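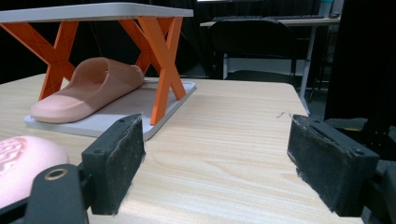

The Week the Pink Slides Won

The first sign of trouble was a strand of fuzz. Fitriani Simanjuntak found it stuck to a sandal on a Tuesday morning, picked it off, and went back to work. By the end of the week she had a drawer full of fuzz and a success rate she didn't want to read out loud.

Simanjuntak runs hand training at Pririco, a small company that would like robots to tidy up after people. Its current project, Kusuma, deals with shoes. The idea is that you come home, kick your footwear in any direction, and a patient machine puts it where it belongs. Investors have been told this is a large market. Anyone who has lived with a teenager will believe it.

Before a robot can put away a shoe, somebody has to show it how, and the showing is done by hand. A person holds a gripper with two padded black fingers and a camera, reaches out, closes the fingers on the shoe, lifts it, and sets it down. On a training table at Pririco, the shoe is a light pink slide sandal and the place it goes is under a miniature stand with a white top and orange legs crossed like a sawhorse's. The stand would suit a family of dolls that had recently come into money. The sandal fits underneath at an angle, provided you come in low and keep your temper.

In the fall, the team recorded 529 of these little trips. The software learned from them, the robot copied them, and for a while everyone was pleased. Then the robot started dropping things.

It didn't drop them all the time, and that made it maddening. It would pick up a slide by the strap, carry it nicely toward the stand, and somewhere over the tabletop let it sag out of its grip like a man losing interest in a conversation. Sometimes the sandal landed flat. Sometimes it landed on its edge and rolled. Once it took the stand with it, orange legs and all, and the robot carried on to the end of its routine and placed nothing, with great care, exactly where the sandal should have gone.

"It was so proud of itself," Simanjuntak says. "The log said success. It said success every time."

The log was the second problem, and the more embarrassing one. Kusuma decided whether it was holding something by checking how far apart its fingers had stopped. If they stopped before closing all the way, there had to be a shoe in there. This works fine with bare metal fingers. It works less well with fingers that wear a thick dark padding, once the padding begins to shed, bunch up, and wander. A wad of fibers in the wrong spot kept the fingers apart just far enough to count as footwear. The robot had learned to carry lint.

Suspicion fell first on the software, as it does, and the software people spent 5 days proving their innocence. Then it fell on the sandals. Smooth, matte, thick in the sole and curved at the strap, the slides were accused of being slippery by design. Someone proposed canvas sneakers. Someone else washed the sandals in dish soap, which made them cleaner and no easier to hold.

The padding got its turn last. It had been bought from a supplier called Skevico, whose sheet said it was good for over 100 hours of ordinary handling. Pririco had never kept track of the hours. The same strips had gone from the hand-held grippers to the robot and back again, because they came off easily and the box of new ones was on a high shelf.

Simanjuntak finally put a worn finger next to a fresh one under a desk lamp. The fresh pad was flat and dense. The old one had gone hairy along the top edge, with stray strands poking up past the screw holes, and its gripping face was matted down in the middle like the carpet in front of a refrigerator. She pressed a slide against each of them and tilted. The fresh pad held on. The old one let the sandal go at an angle she describes as "basically a suggestion."

The fixes were cheap, and nobody enjoyed that either. Pads now get swapped after 8 hours of use, with the date written on the back in marker. The robot checks its grip by weight as well as by finger gap, and it no longer counts a tuft as a shoe. A test program called Lika runs each morning before anyone records anything: close on nothing, open, close on a slide, lift, wait. If the numbers drift, the day starts with a screwdriver.

What to do about the recordings made on tired pads has been harder to settle. In some of them, the person holding the gripper is plainly squeezing harder and moving slower to make up for the slip, and the robot learned that caution along with everything else. Simanjuntak wants to throw those out and do them over. Her boss would like to keep them and call them variety. They have agreed to argue about it again in May.

In the meantime the recording goes on, sandal by sandal. She keeps the first bad pad in her desk drawer, in a sandwich bag, and it is still shedding.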